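Search the help pages Go

Who can sit at the table while the arm is live?

Posted by benchrat_775

Our shop got a quote from Ismont for a shared bench. Their rep says the arm is "collaborative," so no fence and no floor marking. He also says one sheet of paper covers the risk assessment. I don't buy it. What do people require before anyone pulls up a chair?

9 shares

Ondutix_user

The word means very little by itself. You assess the whole job: arm, hand, part, table, and whoever is within reach. A gentle arm holding a sharp part isn't gentle. Ask Ismont for the force and speed figures with your hand fitted. We asked Nedelcu for the same on our line and got a brochure. Sent it back.

My own list is short. Stop button within reach of the chair, cables off the table edge, speed capped at 300 mm/s whenever someone is seated.
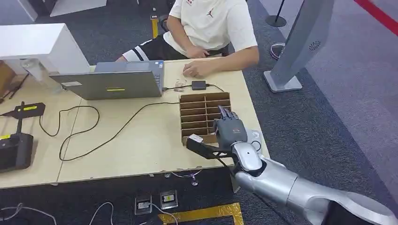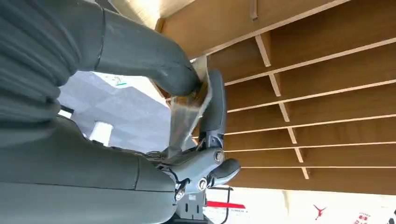
Does changing the gripper mean doing the risk assessment over?

At least the parts it touches. New fingers change the pinch points, the reach and what can get dropped, so go back through those sections, retest, and put a new date on the sheet. If a vendor says the old one still covers it, get that in writing.

Drillmont_nights

we just keep 2 people on it, one works and one watches the stop. never had a problem

Ondutix_user

"Never had a problem" is not an assessment. Your watcher will be looking at a phone by December.

4 comments

Contact us | Copyright Bench Help | Back to top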